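Samumari Lunch Project -- Progress Report to the Dewan Fund

Saturday, January 4, 2020 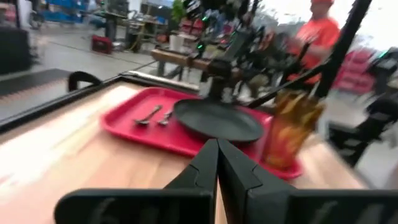 A red tray on one of the light wooden tables.

14 shares | 2 comments

Dear friends of the Dewan Fund,

Please find our second report on the school lunches in Samumari. It covers the time from the start of the school year until the end of December. The first report was mostly about building the kitchen, so this one is mostly about cooking and about money.

The kitchen is now open on every school day. At the beginning we cooked for the two lower classes only, and after the autumn holiday we added the upper classes as well. We serve 60 children at each sitting, and there are two sittings. The meal is rice with lentils and one vegetable, and on Fridays there is an egg. The children asked for less pumpkin. We have listened to them, but pumpkin is the cheapest vegetable in the cold months and it will stay on the menu until spring.

In the last report we promised that one half of our vegetables would come from farms in the Ala valley. We did not reach this. At the end of December 46 per cent of the vegetables came from there and the rest from the market. The reason is the road, which was closed for nine days after heavy rain. The farmers could not come down and we had to buy at market prices. We have now agreed with them to deliver potatoes and onions in larger amounts, less often, and we have made a dry store behind the kitchen with shelves and a proper door.

We lost 23 kilos of rice in November to damp. This was our mistake -- the sacks were standing directly on the floor. They are now on wooden boards and the storekeeper checks them every Monday. The loss is written in the accounts under "other".

About the money. The budget for gas was too low from the first month. We asked you in your last letter if we may move 600 pounds from transport to fuel, and you kindly agreed. With this change we finished the year inside the total. Transport was cheaper than planned, as our partners in Ilcombe sent the large pots together with another shipment and did not charge us for it. The full accounts with receipts will follow by post.

Two cooks have finished the hygiene course and a third one will start it after the holiday. Washing up is still slow. We have one tap for everything, and when the second sitting begins the water pressure is weak. A plumber has looked at it and advises a small tank on the roof. We do not ask for extra money for this at present, but we would like to discuss it with you when you visit.

For the next months we plan the following:

- to reach the one half of vegetables from Ala
- to begin a breakfast for the smallest children, two days a week at first
- to repair the kitchen window, which does not close well

We would also be thankful to know the date of your visit early, so that it does not fall in the examination week.

With our best regards and thanks,
The Samumari kitchen office

14 shares | 2 comments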